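Notebook, night lights group
September, started 08:40

Carrying on with the Narka valley frames. Plan for the day was to get the handheld pictures from orbit lined up with the base map well enough that we can say which towns were dark and which were only under cloud. Got part of the way.

The set is 82 frames, all shot obliquely through a window, most of them with some smear. I threw out the worst of the smeared ones last time and put them in the folder called rejects_keep. Please don't delete that folder. A couple have Hollach in them with the harbour lights on, and we may want those even if the rest of the frame is useless.

Started with the frame where the river bend is clear. Control points by hand: the two bridges at Hollach, the roundabout east of the station, the end of the harbour wall and the junction where the ring road meets the valley road. The harbour wall was a poor choice. The light at the end of it sits on a mast and on the base map I had been clicking on the foot of the wall, a little way inland. Moved it and the fit got better straight away. The earlier fits saved under "narka_a" all use the bad point, so treat them as wrong.

The valley road is also a trap. It shows up as a line of light on every frame, but the lamps stop at the parish boundary and start again further on. The gap looks like a power cut if you don't know the road. I have marked it on the paper map in pencil.

09:50 - ran the warp in Vallejo with the default settings. It stretched the northern half badly. The default assumes a view nearly straight down and ours is nowhere near that. Switched to the version that takes camera height and look direction and gave it a rough guess for both. Better in the middle, still off at the far edge, where one pixel covers a lot of ground. I don't think we should use anything beyond the ridge from this frame at all. Drew a mask along the ridge and saved it with the frame.

Brightness next. The trouble is that the frames don't share an exposure. Two shots taken moments apart can show the same town looking busy in one and half empty in the other, only because the shutter speed was changed. Somebody looking at them side by side on a phone would say the lights had gone out. I have seen captions that do just that. We need to scale each frame by its exposure before comparing, and then check against something that ought to stay the same from night to night.

For the steady reference I tried the greenhouses at Rarell. They are very bright and easy to find, but they turn out to be on a timer and in the later frames they are off. No good. Tried the railway yard instead. The yard is smaller but it is lit in every frame I have checked so far. Using the yard for now. If anyone knows of a reason it would be dimmed, write it below this entry. 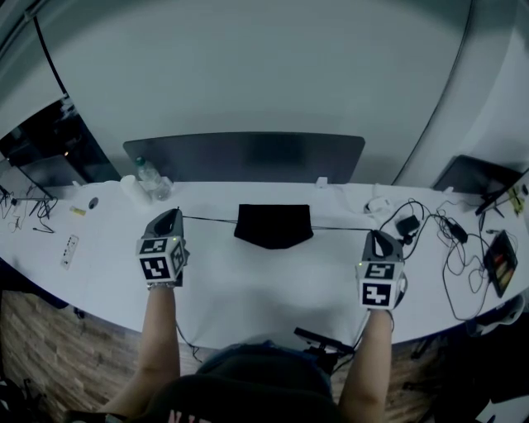
Long white desk, black cloth in the middle, the two grippers either side

11:30 - wrote up how I am cutting off the dark level, as the old note was vague. Take a patch of open moor with no roads in it, use the middle value of the patch as the floor, and subtract. Do not use the sea. The sea has fishing boats on it and on one frame there is moonlight across half the bay. I did use the sea in the first batch and got negative values all over the farmland, which then plotted as white and looked like snow.

Threshold for "lit" set at 1000 in the scaled units. It is only a working number. With it lower, every farm lane fills in with noise. With it higher, the villages above Hollach drop out, and I know from the street lamp list that they have lamps. The units are our own and mean nothing outside this notebook, so please don't quote that figure in the report.

Colour. The old orange lamps and the new white ones come out very differently on the camera, and a town that has changed its lamps will look brighter in the blue channel with no more light overall. Hollach has changed over, Rarell has not, or had not when the lamp list was made. For the comparison I am using green only. It is the least bad of the three. I would like to go back and do it properly with all the channels, but not before the first map is out.

Cloud is still the main headache. Thin cloud over a town spreads the light into a soft blob and takes the peak down. Thick cloud takes it out altogether and looks like a blackout. The test I have been using is the edges: if the street pattern is sharp and dim, that is a real drop in light. If it is soft and dim, call it cloud and leave it out. It works on Hollach because the streets there are a clear grid. It does not work on the villages, which are soft blobs at the best of times. For those I am marking "can't tell" on the map in grey hatching. There will be a lot of hatching and I would rather have that than guess. 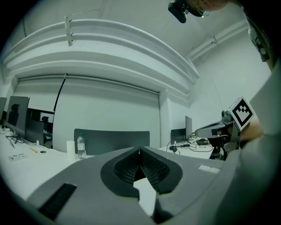 Close view of the ribbed finger pads, with the other gripper and its square marker on the right

14:15 - second frame fitted, same control points minus the harbour wall. Took four goes. On the third I had the image mirrored, which I only noticed when the river ran out to sea on the wrong side. The file came in that way, so check the others in the same batch before fitting them. The quick test is the river mouth: Hollach should be on the north bank.

Laid the two fitted frames over each other. Roads agree well in the valley floor. On the slopes they slide apart, which will be the terrain, as Vallejo is treating the ground as flat. There is an option for a height model. I turned it on and it asked for a file we don't have in the right projection. Left it off and made a note.

Small thing about the legend. The draft map says "power loss" in the title. We can't say that from pictures. Changed it to "reduced light" and added a line under it giving the frame numbers and the fact that cloud has been left out. The poster version still has the old title and needs changing as well.

Backed up to the shelf drive under narka_b. Control points are in the text file beside the frames, in the order I clicked them.

Left to do:
Check the rest of that batch for mirroring.
Get the height model into the right projection and run the slopes again.
Look at the railway yard in the early frames, which I haven't opened yet.
Redo the moor patch on the frame with the moonlight.
Change the poster title.

Stopped at 16:50 with the third frame half fitted. The points are saved but the warp isn't.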